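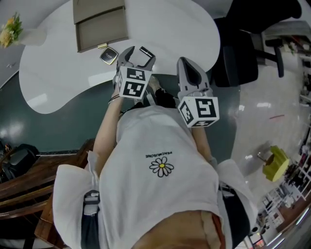

A small black lipstick tube on a white tabletop. Small-format packaging is the subject of a new collection trial in Pesutdale.

Pesutdale to collect small cosmetic packaging separately
17/02/2019

The Pesutdale waste authority will begin collecting small cosmetic packaging as a separate stream in August, under an agreement with packaging supplier Tandovau. The trial covers lipstick tubes, mascara tubes, compacts, pump heads and sample jars. Residents currently are told to put these items in the general trash.

Material will be accepted at 42 drop-off points, most of them in pharmacies and branch libraries. Curbside collection is not part of the trial, and residents should continue to keep small cosmetic items out of the curbside recycling cart.

Small items present a known problem for mixed recycling lines. At the Pesutdale sorting plant, incoming material passes over a disc screen designed to remove broken glass and grit. Anything small enough to fall between the discs leaves the line at that point and is sent to landfill with the residue. A lipstick tube placed in a curbside cart normally follows the same route as a bottle cap or a loose battery, regardless of what it is made of.

Dark packaging adds a second difficulty. The optical sorters further down the line identify plastics by reflected near-infrared light. Parts colored with carbon black absorb most of the signal and are often not recognized, so that even larger black containers may be rejected.

Composition is the third issue. A typical lipstick case can combine a molded outer shell, an inner cup, a metal sleeve and a weight added to the base to improve how the product feels in the hand. The parts are usually press-fitted or glued. Separating them by hand is slow, and shredding them together produces a mixed fraction with little resale value.

"The weight in the base is the part we would most like to see removed," said Sinan Baysal, materials manager for the Pesutdale authority. "It has no function in the mechanism. It wears the shredder blades, and it has to be pulled out with a magnet or an eddy current separator before the plastic can be washed."

Under the agreement, collected items will be baled without washing and trucked to a Tandovau building in Brandano, where a dedicated line is being installed. The line will shred the material, remove ferrous and nonferrous metal, and separate the remaining plastics by density in two water tanks. Residual wax and pigment will be removed with a hot caustic wash between the shredder and the first tank. Wash water will be filtered and reused on site, with the filter cake sent for incineration.

Recovered plastic will not go back into cosmetic packaging during the trial. The mixed color of the output limits it to gray or black molded goods, and the company has said it will start with shipping trays for its own use. Metal will be sold to an existing scrap buyer.

Tandovau is paying for the line and the collection bins. The authority is paying for transportation for the first two years, after which the cost will be shared on the basis of tonnage. Either party may withdraw with three months' notice. The contract does not set a minimum volume.

Nail polish bottles, aerosol cans and perfume bottles will not be accepted. Nail polish and aerosols are handled as household hazardous waste and should be taken to the transfer station on the east side of town. Empty perfume bottles can go in the glass bank if the spray head has been cut off. Makeup brushes, sponges and mirrors larger than a compact are also excluded.

Residents do not need to wash items before dropping them off, but product should be used up or scraped out as far as possible. Outer cartons should be removed and placed with paper. Items should be put in the bin loose, since bagged material will be pulled out by hand at the baling stage and may be discarded.

The authority will weigh each load and take samples at the baler to measure contamination. Baysal said the sampling results would be used to decide whether pump heads remain on the accepted list. Most contain a steel spring inside a plastic housing, and earlier bench tests found that the spring did not always come free in the shredder.

A list of drop-off points will be posted on the authority's website before collection starts. Pharmacies and libraries that want to host a bin can apply through the same page. Host sites must be staffed during opening hours and have a ground-floor entrance with vehicle access.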